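4.2 Collision with the plate tray during simulated loading

The second failure concerned the transfer of a plate between the arm and the instrument tray. Unlike the grip losses in Section 4.1, it did not appear in the task success rate at all, and was found only when Ustyna Derkach replayed the contact logs by hand.

The cell was modelled in Gitis, our in-house simulator, from measurements taken in the Trillcombe laboratory. The arm is fixed to a wedge-shaped pedestal, so that its base plane is tilted with respect to the bench. The planner, Masanja, receives the pose of the tray in the instrument frame and converts it to the base frame through a fixed transform. Each trial begins with the gripper at a hover pose to the side of the instrument (Figure 6). The arm then moves to a pre-insertion pose level with the tray, advances in a straight line, opens the fingers and withdraws along the same line. 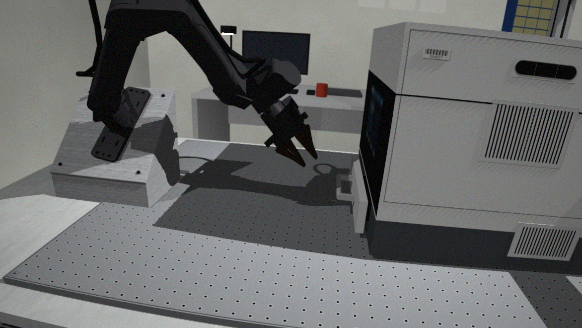

Figure 6. Simulated loading cell, with the gripper above the bench to the left of the instrument and the tray extended towards the arm.

We ran 500 trials with the start pose of the arm varied within the limits given in Section 3. All were scored as successful under the original criterion, which required only that the plate come to rest inside the tray within tolerance. In more than 9 per cent of them, however, the log showed contact between the outer side of one finger and the lip of the tray during withdrawal. Peak contact force in these trials was well above the limit at which the real drive would be expected to stall or skip.

Two causes were separated. The first was a fault in the collision model. To keep planning time short, the tray had been represented by a single box fitted to its flat portion, and the lip lay outside that box. The planner therefore treated the space taken up by the lip as free. The physics engine used the full mesh and registered the contact correctly, but its output was not passed back to the planner or to the scoring script.

The second was the order of the release steps. The withdrawal command was issued when the gripper reported that opening had started, and the fingers were still moving outwards as the arm began to retreat. With a slow retreat this made no difference. At the speed used in the trials, the fingers reached their widest point while still beside the lip. The fault was thus sensitive to timing, and repeating a trial with a different simulation step sometimes removed it – a property that delayed the diagnosis considerably.

The tilt of the pedestal was at first suspected, as an error in the base transform would produce a similar offset at the tray. Svitlana Ostapchuk checked the transform against the bench measurements and found no error large enough to account for the contacts. Moving the pedestal in simulation changed which of the two fingers touched the lip but did not prevent the contact.

Three changes were made. The tray is now represented by separate boxes for the flat portion and the lip, with a clearance margin added to each. Withdrawal waits for the gripper to report that opening is complete. Finally, any contact between the arm or gripper and the instrument above a set force ends the trial and is scored as a failure, whatever the final position of the plate. With all three in place the same set of start poses produced no contact with the lip, at the cost of a slightly longer cycle.

The revised settings were frozen on 4/12/19 and used for all results in Section 5. They have not been tested on the Besent cell, where the tray is approached from the opposite side and the clearance is smaller. We would expect the first fault to be present there too, as the same simplified box was copied into that model. The force limit is also an estimate: it was derived from the motor rating and has not been measured on the instrument. Until it has, a trial scored as successful should be read as free of large contacts only – light contact may still occur and is recorded separately.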